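Storeroom Assistant (part-time), Flivik Lending Room

Location: Dinu Building, ground floor, rear entrance
Hours: 21 per week, mornings
Contract: permanent, after a trial period of 3 months
Start: March
Reports to: Liviu Crăciun, storeroom lead

About us

Flivik is a lending room for outdoor, sports and travel gear. Members pay a yearly fee and borrow what they need for a weekend or a few weeks. We have 800 members. Most of them are families, school groups and people trying out a sport before they spend money on it.

The front desk handles loans and returns. The storeroom behind it handles everything that happens to an item between one member and the next. This job is in the storeroom.

The work

Returned gear comes through the hatch from the front desk and goes into plastic bins. Each item has to be checked, cleaned if it needs it, matched to its record in Stumby (our stock system) and put back where the next person will find it. You will also pull items for the next day's loans and pack them for pickup.

On a normal morning you would:

- Empty the bins from the evening before and sort what is in them by type
- Check buckles, straps, zippers, seams and padding
- Set aside anything torn, damp, stained or missing a part
- Wipe down or brush items that need it
- Scan items in and confirm the storage place
- Put small and padded items away in the drawers and larger items on the racks
- Pull and pack the orders on the pickup list, which closes at 11 a.m.
- Leave the work table clear for the afternoon shift

The check is the part that takes longest to learn. A strap can look fine hanging down and be half cut through where it runs under a pad. You will be shown how to go over each kind of item and what we let pass. We do accept wear. Scuffs, faded fabric and pen marks are fine. A cracked buckle is not, and neither is a seam you can get a finger into.

You will not be asked to do repairs. Damaged items go on the repair shelf with a tag saying what is wrong, and Arora, the repair shop next door, picks them up. A good tag saves a lot of time. "Broken" is a bad tag. "Left chest buckle, female side, cracked" is a good one.

The drawers and the bins

Soft and padded gear used to be kept in sacks, and pieces got separated from each other. Now it goes in drawers. We try to lay things side by side on the drawer floor, not stacked, so that you can see what is there when you pull the drawer open. The rule is simple enough but it does mean that putting away takes a little longer than dropping things in, and we want someone who will keep doing it at the end of a shift too.

Straps go inside the drawer before it closes. If a strap hangs over the front it gets caught, and we have lost more webbing that way than to members.

Bins are for items on the move. Nothing is stored in a bin overnight unless it came in after the morning shift ended. When you finish with a bin, check the bottom of it for loose parts before you put it back in the rack.

Yellow drawer, open, with two black padded items in it:

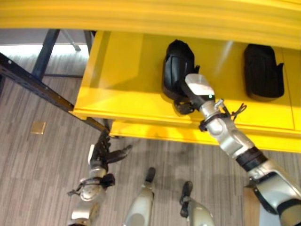
White plastic bin:

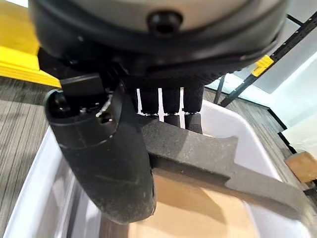
You do not need to know the storage plan when you start. It is taped inside the storeroom door and Liviu will go through it with you in your first week. It changes with the season. In spring the winter clothing moves to the upper racks and the bike and water gear comes down, and the drawer labels are changed at the same time. Starting in March means you will be here for that changeover, which is a busy couple of weeks but also the quickest way to learn what we have.

What we are looking for

You should be:

- Careful with small parts and able to keep sets together
- Comfortable on your feet for most of a shift
- Able to lift and carry up to 55 pounds (tents and folded kayak frames are the heaviest things we handle, and there is a cart)
- Able to read and write simple notes in English
- Reliable about start times, as the front desk opens at 9 a.m. and depends on the first orders being packed

It would help if you have:

- Worked in a stockroom, laundry, school gym store, rental shop or similar
- Some experience using camping or sports gear yourself
- Used a handheld scanner

We have hired people with none of the items on the second list and it worked out well. If you have kept a household's worth of gear in order, or run the equipment closet for a team, tell us about that in your application. It counts.

No degree or certificate is required. A driver's license is not needed.

Working conditions

The storeroom is heated but the hatch and the rear door let in cold air, so dress in layers. Shifts start at 7:30 a.m. There is a paid break in the middle of the morning. Coffee and tea are free and the refrigerator is shared with the front desk.

Closed shoes are required. We supply work gloves and an apron. Some of the cleaning products have a scent, and the brushing table can be dusty, so please tell us if you have asthma or a skin allergy. We can arrange the work so that you do less of the cleaning and more of the packing.

The rear entrance and storeroom have no steps. The upper racks are reached with a platform ladder. If you can't use a ladder, apply anyway and mention it. The work can be split so that someone else covers the upper racks.

You will usually work with one other person. There is a radio. Talking while you work is fine as long as the checks get done.

Pay and leave

The hourly rate is set by our pay scale and will be given to you before the interview. It goes up once at the end of the trial period and is reviewed each year after that. Leave and sick pay are in proportion to your hours. Storeroom staff get free Flivik membership and can borrow anything that is not reserved, including over holidays when members' reservations are done.

Extra hours come up in early summer and before the winter break. They are offered to current staff first and you are free to say no.

How to apply

Write to Brândușa Tănase, office manager. A short letter or email is enough. Please include:

- Your name and how to reach you
- What you are doing now
- Any work, paid or unpaid, where you had to keep things in order
- Mornings you could not work, if there are any
- When you could start

A resume is welcome but not required. If you would prefer to apply in person, fill in a form at the front desk and leave it with whoever is there. Please don't hand applications through the returns hatch. One went into a tent bag last year and came back from a lake a week later.

What happens next

Brândușa reads all applications and answers every one of them, including the ones we can't take further. People we would like to meet are invited for a visit, which has two parts. The first is a short talk with Brândușa and Liviu. The second is an hour in the storeroom, paid, where you go through a bin of returns with Liviu and put the contents away. It is not a speed test. We want to see how you handle things and whether you ask when something is unclear, and you get to see whether this is a place you would like to spend your mornings.

Wear something you don't mind getting dusty.

If you have questions about the hours, the pay or the trial period, ask Brândușa. Questions about the work itself can go to Liviu, who is easiest to reach after 1 p.m. when the morning shift is over.

Applications are read as they come in, and the listing will be taken down once the position is filled.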